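Bench notebook, Hestbridge – March, two-arm cell, book sorting

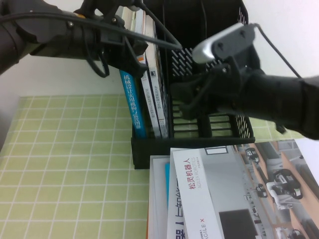 Both grippers at the organiser, three books in, brochures still on the mat.

Rules day! I've been wanting to get these written down since the Zadska runs, and the book task is a good one to do it on because the two arms share such a small space. Draft 3 of the house rules below. Please scribble on it.

Shared space. Only one gripper goes inside the basket at a time. The other may wait over the rim, fingers pointing wherever it likes, but it doesn't go down until the first has cleared the top bar. We used to leave this to the operators' judgement and the Nyitrai logs show how that went: 136 episodes flagged for contact out of 783. I went through them with a coffee and nearly all were knuckle against knuckle, very slow, very avoidable.

Cables. Check slack at the wrist with the arm at full reach, both sides, before the first episode and again after lunch. A loop under the wrist is fine as long as it can't hook the organiser wall. Anything lying near the rim gets moved or clipped. I'd like a proper clip standard – Pastance have a lovely one with a printed saddle every joint, must ask for the file.

Layout. Organiser square to the mat grid, open side up. Write down which square its front left corner sits on. The grid is the best thing we ever bought, resets are so much quicker now.

Books. Spines outward, upright against the left wall at the start. The blue one (机械设计实用机构与装置图册) goes leftmost so everybody's starting state matches. It's a cracking book on mechanisms too, do borrow it after hours.

Stopping. Hand on the stop before either arm is enabled, and say "live" out loud. Yes, even when you're alone in the room.

Records. An episode that breaks a rule is kept and tagged, never deleted. Count so far under draft 2 is 767 and I want that number to mean something.

Still open: speed limit over the rim. Do we want one figure for both arms, or slower for the one going in? Try both tomorrow, 10.30.

Also need a spare stop button.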